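Oddale Flat-Fold Shipping Boxes: Four Months of Packing Orders

By the Plavora Workshop Desk
2021-09-04
4 comments | 55 shares

We bought a bundle of 100 Oddale flat-fold boxes in May and have used most of them since. They're plain brown corrugated cardboard, single wall, sold in a few sizes. We took the medium, the one the seller recommends for books, small parts and folded clothing. The notes below come from packing ordinary orders in a small stockroom.

The bundle arrives strapped with plastic banding. Cut the bands with the stack lying down or the outer boxes get creased. Two of ours had crushed corners on arrival, both at the bottom of the stack. The rest were clean and square.

Folding is simple. The creases are scored deep enough that the flaps bend where they should on the first try. With cheaper boxes we often had to run a ruler along the fold to get a straight edge. The long flaps on the Oddale meet in the middle with a very small gap, and one strip of two-inch tape covers it. On heavier orders we add a second strip across the bottom.

The cardboard has a slightly rough face. Tape sticks to it well as long as it's pressed down hard along its whole length. Paper labels stick too, but they don't come off again without taking the top layer of the board with them. If you reuse boxes, plan on covering the old label with a new one.

Strength is fair for the price. A packed medium box holds its shape in a stack of four. Above that the lowest one starts to bow at the sides, more so if there's empty space inside. We fill the gaps with crumpled paper. For anything with real weight, metal brackets for instance, we went back to the double-wall boxes from Hokgate. They cost more and they take up more room when flat, but the corners survive.

We do most of the taping at a bench. Flatter boxes go on the floor, where it's easier to lean on the flaps and bring the two edges together.

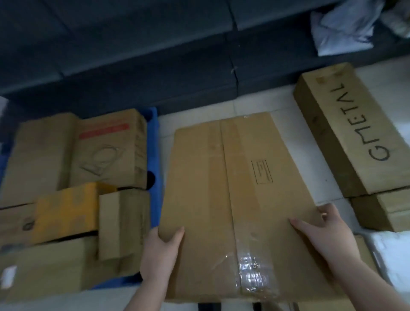 Can a box like this be used more than once?
Two trips is what we'd plan for. After that the flaps go soft along the crease and the corners start to round off. Slit the old tape with a short blade and leave it in place, then run the new tape directly over it. Pulling the old strip off tears the surface, and new tape won't hold on the torn part.

Storage is the one real annoyance. A bundle of 100 doesn't fit on a normal shelf standing up, and lying down it takes a whole bay. We split ours into smaller stacks and stood them on edge between a cabinet and the wall. Keep them off a concrete floor. A few that we left near the loading door over a damp week picked up a wave and never went completely flat again.

Printing on the outside is minimal, so there's plenty of room for a marker. We write the order number on one end and on the top. The ink dries fast and doesn't spread much. Light colored markers are hard to read against the brown.

The size marking could be better. It's small and gray, and two of the sizes look nearly the same when folded flat. We put a stripe of colored tape on the end of each stack after packing a few orders in the wrong box.

The tape we used was Ibrahim clear packing tape, the standard 55-yard roll. It's louder than we'd like coming off the roll and it splits now and then if the cutter is dull, but it held on every box we sent. The paper tape we tried first lifted at the ends.

What we liked: clean creases, flaps that meet properly, consistent sizing through the whole bundle.

What we didn't: faint size markings, banding that damages the outer boxes, sides that bow under a tall stack.

We'd buy the medium again for light and middling orders. The small size we're less sure of. We had a handful as samples and the flaps were stiff enough to spring back up before the tape was on. The large we haven't tried.

Related
Hokgate Double-Wall Boxes, Second Look
Tape Dispensers for a Small Stockroom
Ibrahim Packing Tape: Clear or Brown?
Shelving for Flat Cardboard
Paper Fill and Air Pillows Compared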